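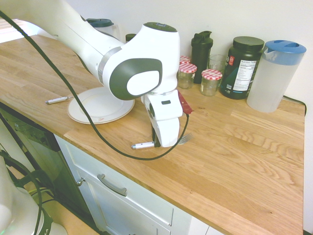 Every spring I read another article promising that one weekend of decluttering will fix a kitchen counter for good, and every spring I fail to believe it. I have tried the tiered racks, the label makers and a turntable that flung a jar of cumin at the wall. What worked in the end was a dull routine that takes one pass along the counter with a plate and a fork. My rule for the back wall is that jars stand together: three little ones with red-and-white gingham lids belong side by side, with a tall shaker bottle behind and a drinking glass next to it, and anything that wanders to the front is fair game. Markers, for instance. A marker lying next to a plate is the surest sign that a counter has turned into a desk.

What you need

A counter you can reach all of
One dinner plate and one fork, from the set you use daily
A damp cloth and a dry one
A box or bag for things that belong in other rooms
Half an hour on a Saturday, before lunch

You will notice there is no shopping list. The Rashti counter system, which I bought and returned, has 66 pieces. Sixty-six! Most of them are dividers for dividing the other dividers. I am willing to be told it suits somebody.

Step 1. Take away what isn't kitchen

Pens, markers, mail, batteries, the hex key from the last thing you assembled. Put it all in the box without sorting. Sorting at this stage is how people end up on the floor reading old receipts at two in the afternoon.

Cables come off the counter too if they can. If a cable has to stay, run it along the wall.

Step 2. Clear one plate's worth of space

Set your dinner plate down where you normally prepare food. Can you put it there without pushing something else aside? If you can't, the counter is too full, whatever the magazines say about "curated clutter." Move things until the plate fits with a hand's width of bare counter all the way around it.

I know there are people who measure. The Kesbridge kitchen planner asks for at least 411 square inches of open surface, a figure it never explains. I asked their help desk where it came from and got a discount code. Use the plate.

Step 3. Check the plate while you have it out 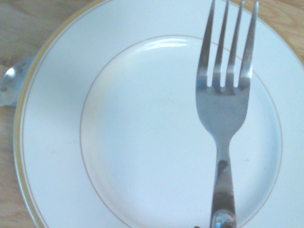
Dinner plate with its fork. Look at the well as well as the rim.

Dishes get put away with marks on them more often than any of us would like to admit, and decorated plates hide it well. A thin gold or tan line around the well draws your eye, so a faint beige smudge right beside it passes for part of the pattern. The same goes for a tiny dark speck off to one side of the well, which can look like nothing under a bright light.

Tilt the plate so the glare slides off and look again. Then run a fingertip over anything you find. If you can feel it, it is probably dried food, and warm soapy water is the first thing to try. If it feels flat, you may have a stain or a flaw in the glaze, and scrubbing harder won't necessarily help. Go easy on metallic edges. I would not take an abrasive pad near them, and I would keep them out of the microwave as well.

Forks: hold one up and look through the gaps between the tines. The rounded ends of those gaps are where egg goes to live. A folded corner of the damp cloth pulled through each gap does the job. Skerkov sells a special brush for this. I own the brush. Use the cloth.

Step 4. Build the back row
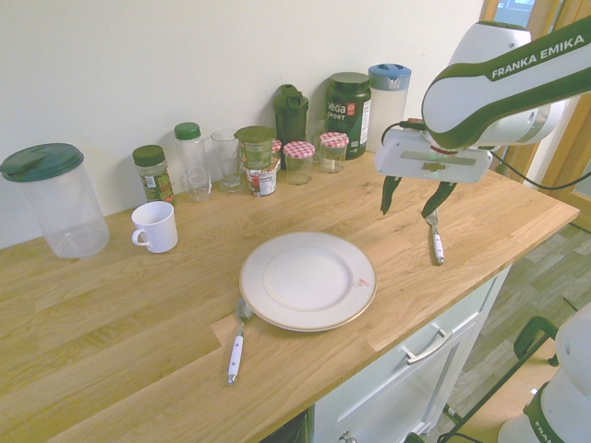
Reading time: 4 min | 3,550 views

Now for the part that everyone overthinks. Line your containers up along the wall with the tall ones behind. A tall tub or a shaker bottle makes a good back marker, and small jars can go in front where you can read their labels. Stacking is fine for things you use together. A jar on top of a small tub saves a bit of room, though I wouldn't go three high.

Then be hard on the empties. A big clear storage container with a snap-on lid looks useful, so it stays out for months holding air. Put something in it today or put it in a cupboard. Ask the same of a bottle that is mostly empty, and of every clean glass that has drifted to the back. Glasses have a shelf. Mugs too.

Last, pick up the plate. Spoons like to slide halfway under the rim, and you won't see them until you lift it.

Step 5. Wipe, then stop

Damp cloth along the grain if your counter is wood, dry cloth straight after. Don't leave puddles around the feet of jars.

And stop there. The Grukura method has you photograph the result and repeat the whole thing nightly, which I managed for four nights. Once a week is enough in my kitchen. If your jars have crept forward again by Wednesday, push them back with your forearm and get on with dinner.

Leave the box from step 1 by the door to the next room. Mine usually takes two days to get emptied.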